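Robots go to work in the bedrooms at Bastos open day

The Bastos hotel opened one of its guest bedrooms to visitors on 12/26/23, and the guests of honour were a pair of robot arms learning to handle laundry. All 100 places went well before the day, and people queued happily along the corridor for their turn to watch!

The demonstration was put on by Jiltia, whose Dunano project is trying out robots on the everyday jobs of a hotel. Visitors went in four at a time and could stay as long as they liked, within reason. Most stayed longer than they had planned.

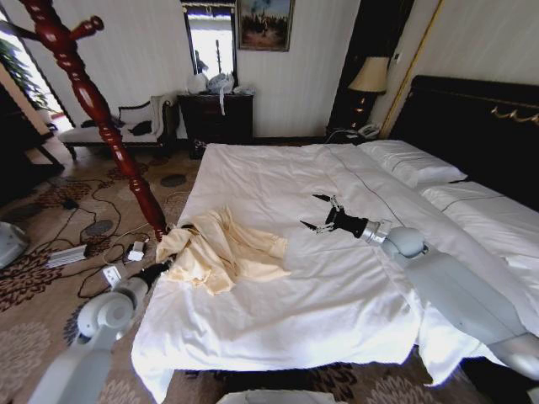
One gripper takes hold of a crumpled cream cloth on the bed during the Dunano demonstration.

Cloth is a tough thing for a robot to deal with. A cup keeps its shape when you pick it up, but a sheet or a shirt flops, folds and slides into something new each time — and the arms have to work out afresh where to take hold. Watching that happen a few steps away, in a proper bedroom with a patterned carpet and heavy old furniture, is a real treat. Even a slow reach across the duvet had people leaning in for a better look.

Jiltia's team took questions between turns, and there were plenty of them, from how hard the fingers squeeze to whether a robot could ever manage a fitted sheet (they would love to find out).
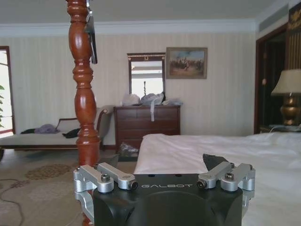

Osvaldo Xavier said he had come expecting something much faster and went home liking it more for being slow, as he could follow every move and guess at the next one. He would like to see it try a pillowcase.

Another open day is planned for June, this time at Grovura, with room for 165 visitors.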